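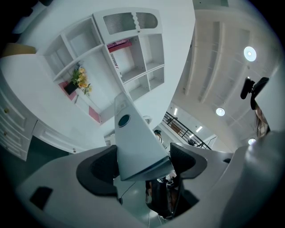
Town library in Gorus will open longer from March

By Ivana Jara
Dec 1, 2021
Print this article | E-mail this article

The public library in Gorus will stay open four more hours each week from March, the town council decided in its last meeting before the winter break. On two evenings the doors will close at 9 p.m. and not at 7 p.m., as it is today.

The change was asked for in a letter signed by 906 residents. Many of them work in Iltetti and come home with the late bus, when the library is already dark. Students also signed, and several parents wrote that their children have no quiet place for homework.

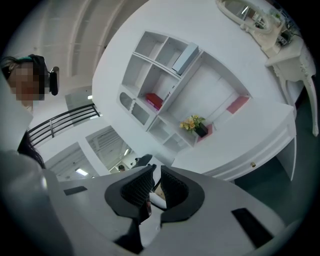 Hugo Soler, the head librarian, said he is glad with the decision but he still must find people for the evening desk. "We have a good team, but it is a small team," he said. "I do not want that the same person works morning and night."

The council will pay for one new part-time position. The reading room on Parnix Street has 23 seats, and this number will stay the same. The children's corner will close at 6 p.m. as before.

Books can be returned at any hour in the box beside the side entrance. The box was repaired in the fall after rain came in and damaged nearly a full shelf of novels.

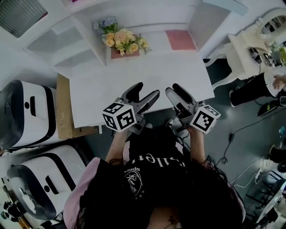

At the white table, with a gripper in each hand.

The new timetable will be posted at the entrance and at the town hall.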